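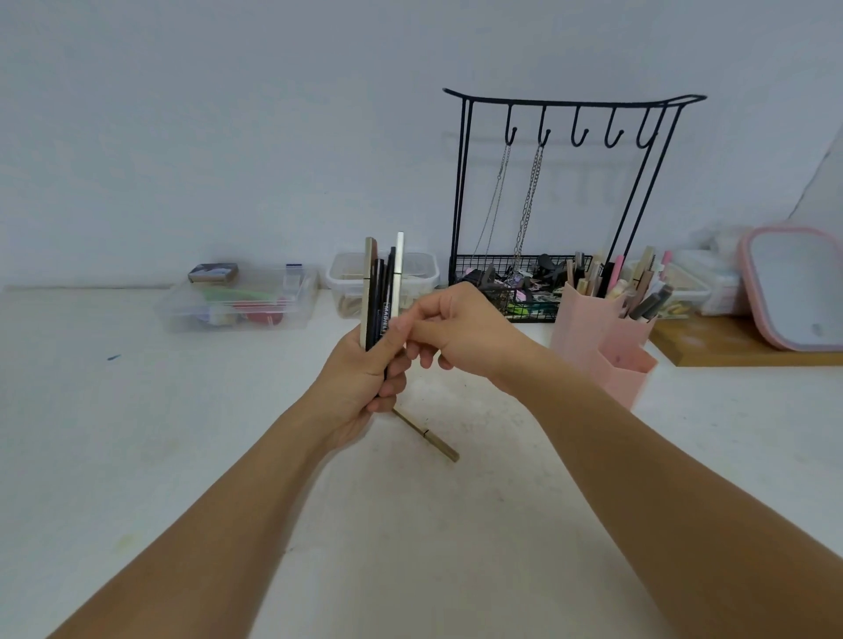 Slim cosmetic pencils and pens, one of the product groups covered by the new Brirker return scheme.

Brirker, the packaging recovery company, has signed an agreement with the retail chain Skatura to collect used cosmetic packaging in 80 shops. Collection points will open in September, and material will be sorted at Brirker's plant in Jorkgate.

The agreement runs for four years. It covers small-format items that are often lost at household sorting plants, where pieces below a certain size fall through the screens and are sent for incineration or landfill. Eyeliner and lip pencils, mascara tubes, pump heads, compacts and sample vials up to 300 ml in volume will be accepted. Aerosols, nail varnish bottles and anything containing a battery are excluded and should be taken to a council recycling centre.

Customers do not need to have bought the item at a Skatura shop, and no receipt or loyalty card is required. Containers should be empty but need not be rinsed. Caps may be left on. Pencils can be returned at any length.

Each shop will be fitted with a floor-standing unit known as Moon, named after the round opening in its lid. The unit holds a sealed inner drum, which shop staff exchange when a level marker shows in the side window. Full drums are taken back on the delivery lorries that already serve the shops, so no separate collection round is planned.

At Jorkgate, the contents are first passed over a vibrating table to separate flat and round items. Metal parts are removed by magnet and eddy current. The remaining plastics are shredded, washed at low temperature to remove wax and pigment, and sorted by density into polypropylene, polyethylene and a mixed fraction. Wooden pencil barrels are taken out before shredding and chipped for use in board production. The line has been extended by eight metres to make room for the washing stage.

"Small items have always been the difficult part of this waste stream," said Maite Rivas, head of operations at Brirker. "They are made of several materials, they carry residue, and they are too light for most equipment. We have built the line around those three problems and have tested it on mixed loads from trial shops. The washing stage took the longest to get right, mainly on account of waterproof products."

Recovered polypropylene will be sold as pellets for non-food uses such as crates, plant pots and coat hangers. It will not be used in new cosmetic packaging under the present agreement. The mixed fraction has no material outlet at this stage and will go to energy recovery. Brirker will publish the weight of each fraction once a year, by shop region.

The list of participating shops will be available on the Brirker website before the first units are installed. Shops with limited floor space will receive a narrower version of the unit with the same opening.

Notes to editors

Brirker designs and runs collection and sorting systems for small-format packaging. Its head office and main plant are in Jorkgate.

Plant visits for trade press can be arranged through the Brirker press office. Safety footwear is required on the sorting floor.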